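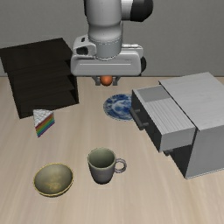 Attachment 1: sim view, orange ball held in the gripper just above the tabletop, drawer partly out.

Ticket 1335
Component: Geltance grasp controller, Skodis tabletop scene
Severity: medium
Status: fix in review

Summary
Ball is lost during transfer to the cabinet drawer. The grasp closes and the lift starts normally. At some point in the lateral move the ball leaves the fingers, and the controller keeps reporting "holding" until the release step. The episode is then logged as a success with nothing in the drawer.

Steps to reproduce
1. Load the Skodis scene with the plate, mug, bowl and cake slice in their default poses.
2. Run the ball-to-drawer task, 300 episodes, fixed seed.
3. Compare the success flag with the final ball position.

Expected: flag is false when the ball is outside the drawer volume.
Got: 6 episodes flagged true with the ball on the table or the floor. First one is episode 329 in the log - numbering carries over from the previous batch, so don't look for it by index.

Log

09:40 Reran the first bad episode on the Festine build. Same result.

10:15 Finger friction raised. Fewer drops, flag still wrong when one happens. Two separate faults, then. Friction put back to default.

11:05 Holding state is set once at contact and never checked again. Contact force goes to zero mid-move and the controller ignores it.

13:30 Drop itself traced to the wrist speed limit. The Herrero profile overrides the scene limit on load, and the lateral move runs too fast for a round object held by two short fingers.

14:50 Patch: holding state now polled every control step, arm stops and raises GRASP_LOST if contact is gone. Scene limit takes priority over the profile.

16:20 Full batch rerun with the patch. No false successes. One episode stopped on GRASP_LOST, as it should.

Open
Do not use the March batches for training until they are rescored. The same profile is loaded on the hardware cell - keep that arm at reduced speed until the patch is merged there too.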